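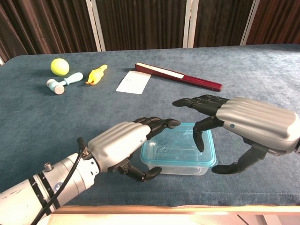 Clear tub, pale blue rim.

Freezer labels, part two

Part one covered pens. A few people asked about the labels themselves, so these are my notes from the winter.

The problem is the adhesive. Ordinary paper address labels use a glue meant for envelopes at room temperature. Stuck on at 20 degrees and then frozen, most will hold for a while and start lifting at the corners. Stuck on to a tub that has already been in the freezer, they hardly bond at all, as there is a thin layer of frost between glue and plastic. So the first rule is to label before filling, on a dry surface.

I compared four types on polypropylene tubs, 46 tubs in all, filled between October and December. The freezer is an upright Kaufmann set to minus 18. Each label was checked on a Friday evening and scored as flat, lifting or gone.

Plain paper address labels: poor. Most were lifting by the third check. They also leave a grey fuzz that survives the dishwasher.

Masking tape: better than expected. It stays flat if the ends are pressed down hard, and peels off in one piece if removed while the tub is still cold. Leave it until the tub has warmed up and it tears.

Stirnholm freezer labels, roll of 100: good. Six came loose over the whole period, all on lids with a textured finish. The writing surface takes pencil, and pencil does not run when the frost melts.

Burkine dissolving labels: fine in the freezer, but they start to go soft under a damp thumb. I lost the date on two batches of lentil soup this way. I would use them only for things handled once.

Position matters more than I had assumed. Lids get swapped. A label on the lid describes whatever the lid was last used for. I now put them on the short side of the tub, facing out, so that a stack can be read without unstacking it. Ineke Bakker wrote in after part one to say she puts hers on the base and stores everything upside down. I tried it with stock and will not be trying it again.

What to write: contents, portions, month. I dropped the exact day. It was never used for any decision.

Removing old glue: cooking oil, ten minutes, then washing-up liquid. White spirit works faster but the smell stays in the plastic.

Still to do: square tubs against round ones, and whether the Stirnholm roll keeps its tack after a year in a drawer.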